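Dollivow Service Robotics Group
Good practice for simulated test rooms: a thread

1/ Our working note on simulated rooms for domestic service robots has been revised as of February 2025. This thread sets out the main rules for members who submit test results to the Group. It covers bathrooms first, as these drew the most comments during review.

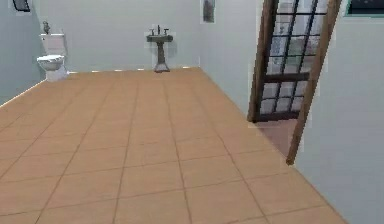
Simulated bathroom with tiled floor, toilet, pedestal sink and part-open glazed door.

2/ Scope. The note applies to any rendered room used to support a claim about how a mobile robot moves, stops or finds its way. It does not apply to rooms used only for demonstration. Members who are unsure which applies should treat the room as a test room.

3/ Every room must have a record sheet. The sheet names the person who built the room, the version of the software, and the date on which the room was last changed. A result submitted without a sheet will be returned unread.

4/ Doors. A door that stands partly open is a different test condition from a door that is closed or fully open. The angle must be written down and kept the same for all runs in a set. In the first draft this was advice. It is now a requirement.

5/ Glass in doors needs its own entry. Depth sensors often read glazing poorly in real homes, and a simulator may treat the same panel as solid. State which behaviour was used. Thandeka Moodley's paper for the Group on glazed panels is attached to the note as an annex.

6/ Floors. Record the surface values used for grip and for reflection, even where the floor looks plain. Tiles and grout lines may be drawn on as a picture or built as real height differences. To a small wheel these are two separate floors, and reviewers cannot tell them apart from a still.

7/ Thresholds follow the same rule. Where the floor changes from one room to the next, give the step height, including a height of zero. A blank box will not be read as zero.

8/ Visual faults. Seams, halos and blocky patches along edges are common in rooms rebuilt from captured data. They need not be removed before testing. They must be listed, with their position, and the tester must say whether the robot's camera was in use for navigation during the runs.

9/ We were asked by Kobe Koster at Boersma whether a room with visible seams should be barred altogether. The review panel decided against this. Clean rooms can hide errors in geometry just as easily — and a listed fault can at least be checked.

10/ Clear floor. A bathroom with nothing on the floor is accepted as a baseline only. Results from it may be reported under the heading "unobstructed" and under no other. For a claim of general household use, the same room must also be run with obstacles at 5 positions chosen by someone other than the tester.

11/ Fixtures. Toilets and sinks must have collision shapes that follow the visible shape closely. A plain box around a pedestal sink closes off floor that a low robot could use. A shape that is too small lets the robot pass through the base. Both faults were found in rooms submitted last October.

12/ Number of runs. The minimum for a baseline set is 2000 runs, with starting positions spread across the open floor. Failed runs are to be kept in the set. A tester may mark a run as void only where the simulator itself stopped, and the log must be supplied.

13/ From simulation to the real room. No member may describe a robot as tested for bathrooms on simulated results alone. At least six real rooms are needed, of which two must have a door that opens into the bathroom.

14/ Wording. Please write "simulated" in the caption of every rendered picture used in a report, brochure or web page. Small print at the end of the document does not meet this rule.

15/ The Group thanks Getsemaní Zepeda and Henk De Graaf, who drafted the sections on doors and floors, and the test team at Plarkedell for trying out the record sheet while it was still changing.

16/ Comments on the note should go to Prakash Ramasamy at the Drirken office, quoting the section number. Kitchens and stairways will be dealt with in a separate note. Members may go on using the earlier guidance for those rooms until it is issued.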